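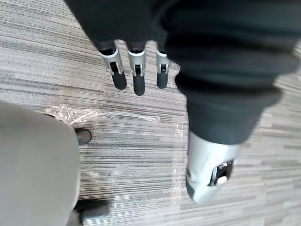

Sunday, early start. Cushion task again, teleop, both hands. Goal for today was to get the demos down to one clean style instead of the mess we had in May, when everybody did it their own way and the policy learned all of them at once. Put the charcoal sleeve on the arm for the first block, thick one, bunches up a lot at the wrist. Bits of clear plastic film on the carpet under the hand, and the film is a pain for the depth, shiny creases read as holes. Note for whoever preps the floor: film gets picked up BEFORE homing.

Glove calibration first. Thumb offset was off again, had to redo it twice. Begoñe Iglesias says do it with the elbow resting on something and she is right, second try held. Wrote the new offsets in the Govik sheet, tab 2. Don't use the old tab.

Settings for the block:
retarget gain same as last time
latency cap 500 ms, session drops if it goes over
force limit on the thumb one step lower than the default
episode length max 1000 frames

First attempts bad. I was closing too fast and the finger pads slid along the fabric insted of pinching it. Slower close, thumb first, then fingers. Sounds obvious, took me 14 episodes to do it without thinking. Those 14 are tagged "warmup", keep them out of training.

Second thing: lift. If you lift with one hand leading, the cushion twists and you end up correcting in the air, and all that correcting goes into the data. Both corners at once, wait a beat, then up. The wait matters. Barrios trained on the no-wait demos and it kept tugging before the grip was closed.

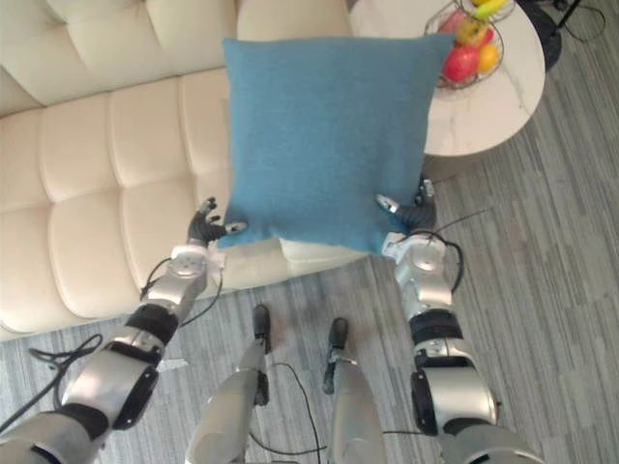
Also hold it level at the top for a second before going anywhere. Gives a clear keyframe for the segmenter. Low corners only, don't go for the top ones, arms come in too close to the head camera and you loose sight of your own fingers. Tried top corners a couple times for comparison, tagged "topgrip".

Cables: keep an eye on the one over the right wrist. Needs slack before you rotate in. Would like a proper clip there, asked Nakilex for the small ones.

Placing is still the weak part. My release is uneven, left opens before right. Partly me, partly the left glove, index sensor is laggy. Swap gloves tomorow and see if it follows the glove or the hand.

Kinesthetic version (moving the arms by hand, motors soft) tried briefly with Begoñe on one side and me on the other. Nice smooth paths, but fingers are hopeless that way, you can't shape a pinch from outside. Maybe kinesthetic for the approach and teleop for the grasp? Ask Jovness people if their recorder can splice the two.

Last episode id 1049. Uploaded all but the final batch, disk was slow. To do: finish upload, relabel the topgrip ones, new offsets into the config file.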